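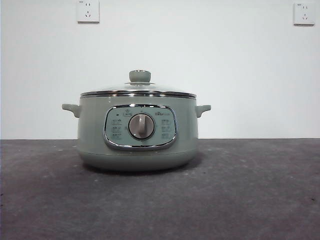
The green electric pot, lid on.

I have been cooking in one room with no stove since May, and a few people have asked how that works day to day, so I'm writing down what I know so far.

The short version is that I rent a studio on the third floor of an old office building that was turned into apartments. The kitchen is a sink, a small refrigerator and a counter. The lease says no gas and no hot plates. An electric pot with its own base is allowed, and I checked that with the landlord in writing before I signed. If you are looking at a place like this, get that answer in an email. My neighbor Archana Dwivedi went by what the agent told her on the phone and had to return a two-burner unit she had already used for a week.

The rent is the reason I took it. It's 497 less per month than my old place, and I walk to work now. I knew I would be giving up an oven. I thought I would miss it more than I do. What I miss is having two things hot at the same time.

That is the main problem with one pot. Rice and something to go on the rice are two jobs. For the first couple of weeks I made the rice, put it in a bowl with a plate on top, wrapped the bowl in a towel and then cooked the rest. It works, but you end up washing the pot in the middle of making dinner, and the sink is small. Now I cook rice every third day or so, cool it fast on a tray and keep it in the refrigerator. It goes back into the pot at the end with a spoonful of water. The texture is a bit worse. I can live with it.

Most of what I eat falls into three or four types.

Soup is the easy one. Onion, carrot, celery if I have it, whatever beans are open. I soften the onion first in oil with the lid off and stir more than I would in a real pan. After that it's water and time.

Pasta I cook in less water than the package says, just enough to cover it, and I don't drain it. The starchy water that's left becomes the sauce with some butter and cheese or a few spoons of tomato paste. Short shapes are better. Spaghetti has to be broken in half, and my friend Noémie Lecomte has asked me not to do it while she is in the room.

Lentils are what I make when I'm tired. 200 grams of brown lentils, an onion cut in half, a bay leaf, a lot of water. I take the onion out at the end and add vinegar and salt. That is two dinners, or one dinner and a lunch. Red lentils are quicker but they foam up, and they've gone over the side on me more than once. Keep the lid off for those until the foam settles.

Then there are eggs. Boiled eggs are fine. Scrambled eggs are possible, but the sides get in the way of the spatula and I've mostly stopped. If I want fried eggs I go to the place on the corner.

Some things I've given up on. Browning meat is the big one. You can do a small amount, a few pieces at a time, but it takes so long that I'd rather buy a cooked chicken and pull it apart. Anything with a crust is out. Pancakes were a bad evening. I also stopped buying frozen potatoes, which was probably overdue anyway.

Shopping changed too. The refrigerator has a freezer compartment that fits one bag of peas and an ice tray, so I can't stock up. I go to the store more often and carry less home. I go to Hurkus, the small grocery two blocks over, for vegetables and bread, and to the bigger Lisetti across the river for dry goods once or twice a month. Hurkus costs more for nearly everything, but they'll sell you half a cabbage. I used to throw out a lot of cabbage.

For storage I have one shelf and a plastic bin under the bed. The shelf holds oil, salt, vinegar, soy sauce, chili flakes, cumin and tea. The bin has rice, pasta, lentils, oats and cans. I bought a set of Julteck storage boxes for all this and they were a mistake. The lids look the same but there are two sizes, and the boxes don't stack unless every lid is exactly right. I've gone back to jars.

The smell is something to plan for when you sleep where you cook. I have one window and it opens about a hand's width. Onions are gone by bedtime if I cook before seven. Fish is not gone by morning. I made curry with a lot of fenugreek in the first month and my winter coat, which hangs next to the door, still has it. Coats go in the closet now, with the door shut.

Having people over is harder but it can be done. The table seats 4 if one person sits on the bed. I made a bean stew for Noémie and Archana and a coworker last month. I started it in the afternoon, and Archana brought bread and a salad from her place down the hall. Everybody ate at the same time and it was hot. I wouldn't try two courses.

On cleaning, I fill the pot with warm water as soon as it's empty and eat while it soaks. No steel wool, and no metal spoons. I have one wooden spoon and one silicone one. The wooden one was my aunt's and is worn flat on the left side because she was right-handed and so am I.

A couple of people have told me to get a toaster oven. It would fit, but I'd lose the only part of the counter where I can chop. I've been looking at a narrow Pant cart on wheels that might go between the refrigerator and the wall. I measured the gap and I have roughly an inch to spare, less if the baseboard counts. If I get it I'll post the measurements, since the listing leaves out the wheels.

The lease is up next spring and I haven't decided about renewing. Next post will be the lentil recipe with proper amounts, since two of you asked for it and I keep answering from memory.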